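Home > Unit 2 > Chapter 15 > Next Chapter
Filed under: Home & Work Skills

Chapter 15
The Small Things on the Table

When Natalia Ventura first came to teach at the Lillton adult center, she asked her class to bring in whatever was lying on the table at home where they paid the bills. Out came pens with no caps, erasers worn down to crumbs, dead batteries, a birthday candle, and one very old key that Kwabena Yakubu had been carrying around the house for years without ever finding its lock. They had a lovely time with it all – and, I am told, very little of it went back home again!

This chapter is about small things and the surface they land on. We will spend a good while on tabletops, for they fill up faster than any drawer, and because you can learn nearly everything about sorting from a pen, a highlighter, and a bit of patience.
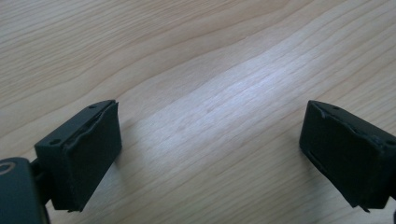
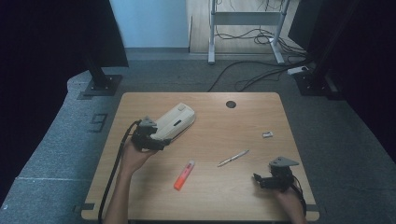 A light wooden tabletop, seen in two views in the same place.

Where should a person start when a table is covered in small items?
Start with whatever is nearest your hand, and pick it up once. Decide on its home before you set it down again, even if that home is only a shoebox with a label on it, and then go on to its neighbor.

You will meet the shoebox again on page 310, where Lungile Oosthuizen sets up a writing desk from scratch. For now, please clear yourself a table (a small one will do nicely) and give yourself 28 minutes by the kitchen clock. Keep a damp cloth close by for ink marks, and try each pen on scrap paper before you decide to keep it. The first section, which follows, takes up pens and markers, and we will come to paper clips and their many cousins after that.

15.1 Pens, Markers, and Highlighters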